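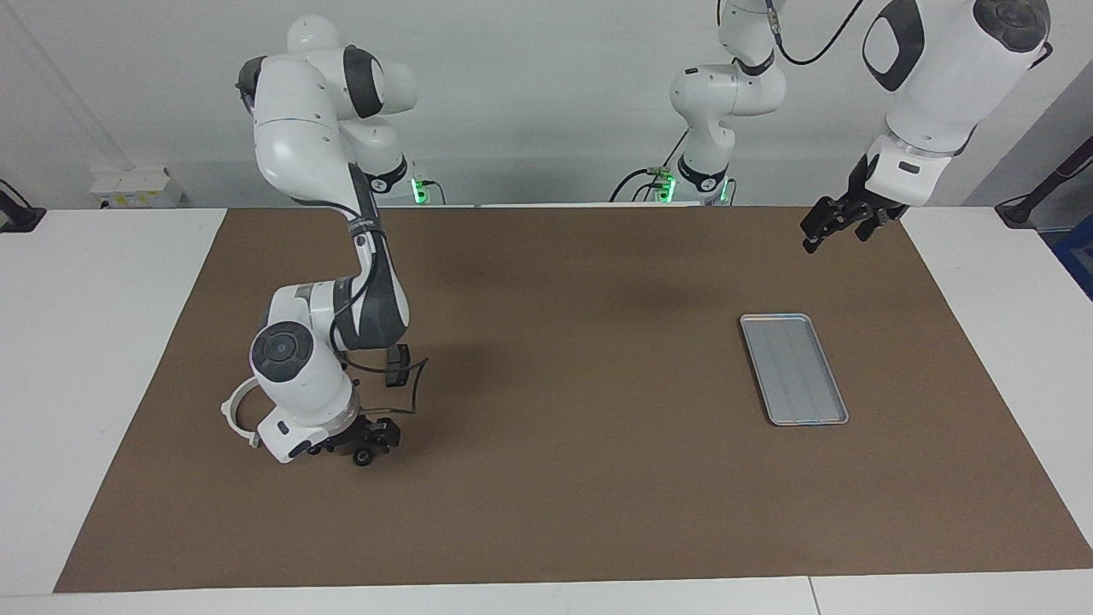 How I cover a long table for messy projects (and keep it flat)

I do a lot of messy stuff at one long white table, and for years I paid for it. Glue rings, paint, a faint orange smudge from a pumpkin that I still see every time the light hits it. So now I work on one big brown mat with a metal tray on top, and I wouldn't go back. It costs next to nothing and takes maybe half an hour the first time. The next time you'll do it while the coffee brews.

What you need

A roll of heavy brown paper or a big sheet of thin card. I get mine from Tóth, the art supply place near me, but a flattened appliance box works too if you can find one with a clean side. Go for matte. I tried a shiny coated one in December when I was making ornaments and the glare under my work light drove me nuts.

A shallow metal tray with a rim. An old baking tray is fine.

Low-tack tape, a long ruler, a sharp utility knife and a damp cloth.

Step 1: Clean the table first

Wipe the whole top and let it dry completely. I know, I know, you're about to cover it up. But one crumb under the paper makes a bump, and your pencil will find that bump every single time.

Step 2: Flatten the paper

If it came off a roll it's going to want to curl back up. Roll it the other way around a cardboard tube, hold it there for a minute, then lay it out curl side down and put books along the edges. Overnight is best. My friend Selina Aigner irons hers on low with a towel on top and swears by it, but I scorched mine, so I'm a books person.

Step 3: Measure and cut

Cut the sheet a little smaller than the table. This is the part I got wrong at first – I ran it right to the front and my sleeves kept catching the edge and lifting it. Now I leave a strip of bare table at the front and at both ends. You can lean your wrists on that strip, and it's much easier to see whether the sheet is on straight.

Cut with the knife against the ruler in a few light passes. If you push hard and try to do it in one go, the edge goes ragged (and so does your temper). Put something under the cut, please. I have a scar on the table to remind me.

Step 4: Tape it down

Start in the middle of the back edge and smooth toward the front with your forearm. Then tape the underside of the corners with little loops, sticky side out. No tape on top! It collects fluff and looks gross within a week. On a really long table, add a loop halfway along each side.

Step 5: Add the tray

I'm right-handed, so the tray goes on the right half of the mat, with the long sides running front to back. That way it takes up less width and leaves me a big clear stretch on the left to work on. Don't fuss about getting it perfectly square. It's going to get bumped. Lefties, just flip everything.

Anything wet, tiny or rolling goes in the tray: beads, screws, brushes, the glue cap. If yours has ridges in the bottom, small round things won't wander as much, but they're harder to pick up, so for seed beads I lay a piece of felt in there first.

Looking after it

Blot spills right away and don't rub, or the surface goes fuzzy. Pencil comes off with a soft eraser. Paint doesn't, and I've stopped caring. When one side gets too ugly I peel the tape loops off slowly, flip the sheet and get a second life out of it. After that it gets cut up for wrapping parcels or goes down under the recycling bin.

The tray just needs dish soap and warm water. Dry it before you set it back down, because a wet tray left overnight makes the paper buckle and you'll be back at Step 2 with the books.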